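**Koner moves towel folding to real bedrooms**

April 13, 2021 - Quick one from Koner. Hand-held grippers, one per hand, no robot on site. The person does the job, the tool records it, the arm learns from that later. Task this month is cloth on a bed. Target is 1,000 demos, 603 in so far. 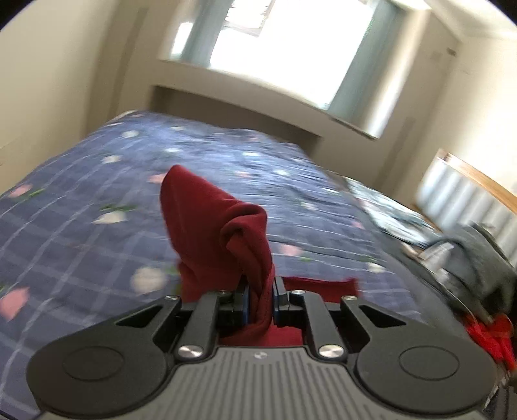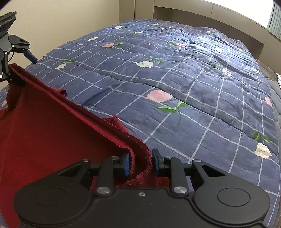
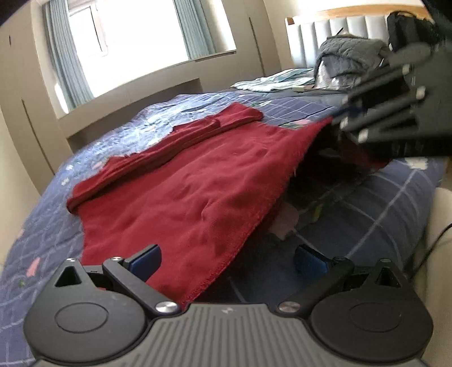
Red cloth, blue bedding, two-finger grippers.

Huia Rewi, who runs the collection side, says people pick it up fast but rush the corners. "Slow hands, clean data. We tossed 86 takes in March, mostly dropped edges." Remote control was tried first at the Stostel lab and proved to slow for soft stuff, she said.

Training starts once the count passes 800. Code name for the model is Tunduver. No word yet on wether the demos will be shared outside Koner. More when we get it.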